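Kirkby Hall Social Group
Minutes of the July planning meeting, held in the side kitchen at 10:30

Present: Evaristo Escobedo (chair), Smaranda Dobre (minutes), Vero, Lu, and a good turnout from the Rakora Street end, which was lovely to see. Apologies were received from two members who are away with family.

1. Welcome and last month's minutes

Evaristo thanked everyone for coming in on such a warm morning and said how nice it was to see people staying on to chat last time instead of rushing off. The minutes were read through and agreed, with one small correction: the tea urn is on loan until the end of the summer, and I had put the end of July. My mistake, and thank you to Lu for catching it.

2. The donut table at the summer open day

This took up most of the meeting, and happily so! Vero reminded us that last year the donuts went out on open plates and had a hard time of it in the sun, and several people remembered the icing sliding. This year we would like to use the white trays with the clear lids that lift up. We set them out end to end on the long table to see how they would look, each donut sitting in its own little brown paper box.

There was a long and very friendly talk about flavors. The red glaze had many admirers, Smaranda among them (I will own up to that). Evaristo spoke up for chocolate and felt we should have more of it than anything else. Lu thought the yellow one with the colorful sprinkles would go fastest with the children, and nobody wanted to argue with that.

Agreed: four kinds, two boxes to a tray for display, with the rest kept in the kitchen and brought out as they sell. We expect to need roughly 123 donuts over the day. Vero will place the order and ask whether the paper liners come with the boxes.
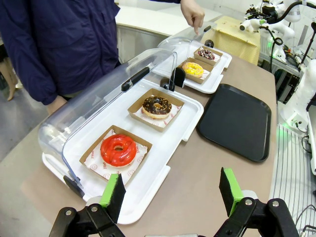 3. Serving and lids

Lu asked that whoever is serving keep the lids down between customers, and lift them by the handle so that we don't get fingerprints all over the clear part. Everyone thought this sensible. The black serving tray will be kept beside the display for handing over orders, and it should be wiped down whenever there is a quiet moment.

We will need 8 people to cover the table through the day, in pairs, so that each pair can have a proper break and go and enjoy everything else. Five names are down already. Please see Smaranda if you can spare an hour or so, even if you have never done it before, as you will be with someone who has.

4. Prices and change

Evaristo suggested $2 a donut, the same as last year, and after a little back and forth about the cost of boxes this was agreed. He will bring the cash box and plenty of one-dollar bills. Lu will letter a price card large enough to read without glasses, a request that got a small cheer.

5. Clearing up

Vero kindly offered to take the trays home and wash them, lids and all, and bring them back before the next meeting. Any donuts left over are to be shared among the people who stay to fold tables.

6. Any other business

A green cardigan was left on the back of a chair last month and is now on the hook by the door.

Next meeting: same room, 10:30, after the open day. Lu is bringing the coffee.

Minutes taken by Smaranda Dobre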